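Daltgate opens its robot workshop to local schools

Jan 16, 2021

Daltgate welcomed 23 pupils and teachers from Madilport to its automation workshop for a morning of demonstrations. Visitors watched a robot arm at work on everyday items, among them a desk telephone and wooden blocks.
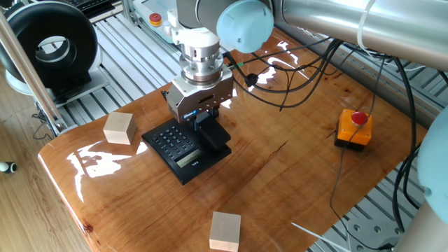

Staff then answered questions on safety, programming and routes into the trade. Each pupil was given time to discuss the work with an engineer.

"We want young people to see this equipment at close quarters and to ask us whatever they like," said Maysoun Sayegh, head of training at Daltgate.

A second open day will be held at the Brutport site in November. Places are limited to 18.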